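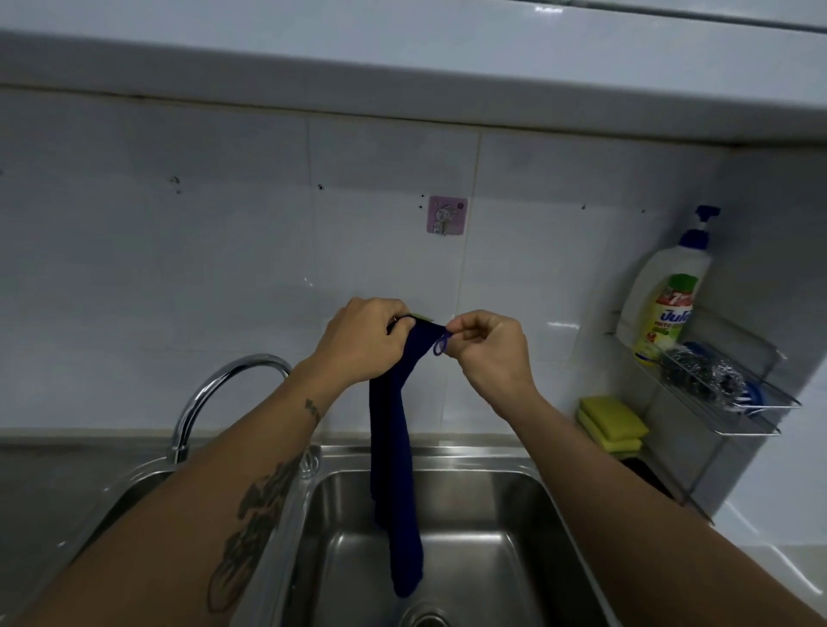

A navy towel, its loop, and the sink.

The robotics club at Briltunham spends its Sundays on washing-up gear. I joined last February expecting sparks, or at least a robot that fell over. What I got was a task sheet headed "Tidy the sink corner" and a printed list of 70 small actions, of which "pick up towel by loop" was the one that started arguments.

I have come round to it. The Ganholm Cup, our rivals' great love, asks a machine to push foam blocks over a line, and every year the foam blocks lose. Put a towel in front of the same machine and see how it gets on. A towel has no front and very little interest in your geometry. 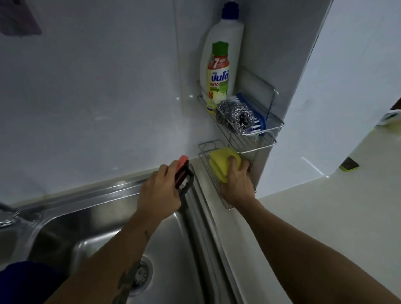 Sponge in the lower basket, scrubber in the other hand.

The grown-ups would prefer the blocks. Blocks photograph well and they fit in the Vanov hall. Thirteen of us signed a letter saying we'd sooner keep the sponges, and we were told it would be considered, so I expect to hear when I'm 40.

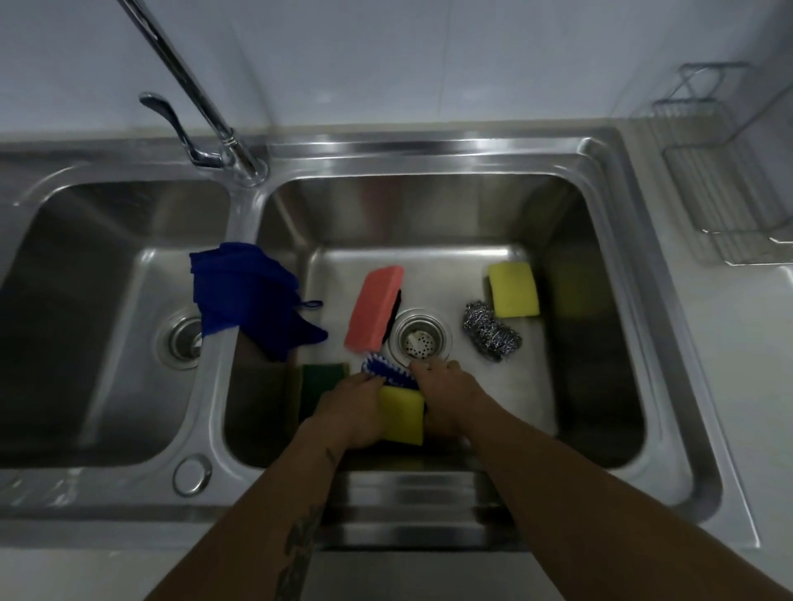
Reading time: 1 min

Steel wool is the real examiner, in my view. Our simulator, Rebelo, treats it as a ball, and so would you if you had never picked any up. Give the club 20 more Sundays and a new bottle of washing-up liquid. The Cup can keep its foam.

Contact the club newsletter | © 2023 | Back to top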